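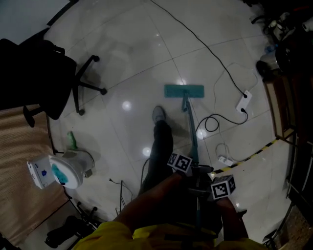 Residue on glazed tile, and what I changed

The floor in my ground level is glossy white tile, and for most of the winter it had a gray haze that came back within an hour of mopping. I assumed dirt. It was cleaner residue, and getting rid of it took longer than I expected, so I am writing the process down before I forget the ratios.

How I tested for it

Pick one tile near a window. Wipe half of it with a cloth wrung out in plain warm water, then dry it with a second cloth. Do this three times. If the wiped half has a sharper reflection than the other half and neither cloth shows much dirt, the film is mostly dried detergent. My test tile had a visible line down the middle after the second pass.

The cause was dosing. I had been using Zullerus concentrate and pouring it by eye into a bucket. When I measured my usual pour it came to nearly four times what I needed. Glazed tile does not absorb anything, so whatever surfactant is left in the water stays on the surface when the water goes.

Stripping the old film

I used white vinegar in warm water, 300 ml to a full bucket, on the tile only. Do not do this on marble, limestone or any other stone that reacts to acid, and go easy on cement grout. I wetted the grout with plain water first so it would take up less of the solution, kept the contact time under two minutes per section, and rinsed each section with clean water before moving on. Two rounds were enough for the hall and kitchen. The strip by the back door needed a third.

Flat mop settings

I switched from a string mop to a flat one with microfiber pads. The pad holds far less water, which helps, but it also saturates with soil faster. One pad covers my hall and half of the kitchen. After that it is moving dirty water from one tile to the next – the streaks give it away. I now keep a stack of damp pads in a tray and swap them without going back to the bucket.

Pad weight matters more than I thought. I bought the Requena pads in two thicknesses. The thin one leaves a film of water that dries in a couple of minutes. The thick one stays too wet unless it goes through the spin cycle first. Neither should see fabric softener, which coats the fibers and puts you back where you started.

Water hardness

The last bit of haze was minerals. Tap water here is hard enough to leave spots on glass. I ran the final rinse through the Dostard jug filter from the kitchen for two weeks and the spots mostly went away. Filtering a whole bucket that way is tedious, so now I only do it for the hall, where the light comes in low and shows everything. The rest of the floor gets tap water and a dry pad pass afterward.

Current routine

Vacuum first. Mop with plain warm water, detergent every third time at a measured dose. Dry pad pass in the hall. In October I will redo the tile test and compare, and I also want to try a penetrating sealer on the grout by the back door, which is still two shades darker than the rest. If anyone has used one next to glazed tile without getting it on the glaze, I would like to know what applicator you used.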